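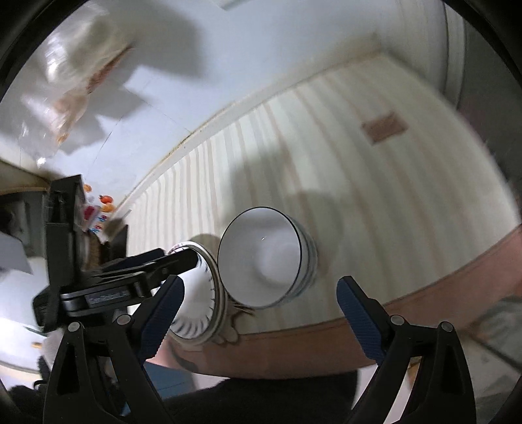 Vusley questions the matching table set with new cup and bowl range

28/07/2026 – Tableware maker Vusley today launched Druvetti, a range of white cups and bowls sold one piece at a time. The company says it has doubts about the boxed dinner set and does not plan to offer one.

"We keep hearing that people want everything on the table to match," said Teodora Kadrić, head of product at Vusley. "I have yet to see much proof. Most people eat breakfast from one cup and one bowl, on whatever cloth is already there."

The cup is plain inside with a thin dark rim. The bowl has a thick, ringed rim and short dark strokes around its inner edge. The two can stand side by side on a striped cloth without looking like they came out of the same carton.

Vusley asked 2000 households what they did with their last boxed set. The company warns against reading too much into the answers, as people are poor judges of their own cupboards. Still, 101 of them said they had never used the serving dish.

Kadrić is also wary of the claims often made for new tableware. "A cup will not make your coffee better or your mornings calmer – it holds coffee," she said. "If it chips in the first year, send it back and we will replace it."

Druvetti comes in 90 stores from launch, including the Todorova and Avport chains. Larger plates may follow in January if the first pieces sell. Vusley has made no promise on that.

Press contact: Teodora Kadrić, Vusley press desk, extension 2289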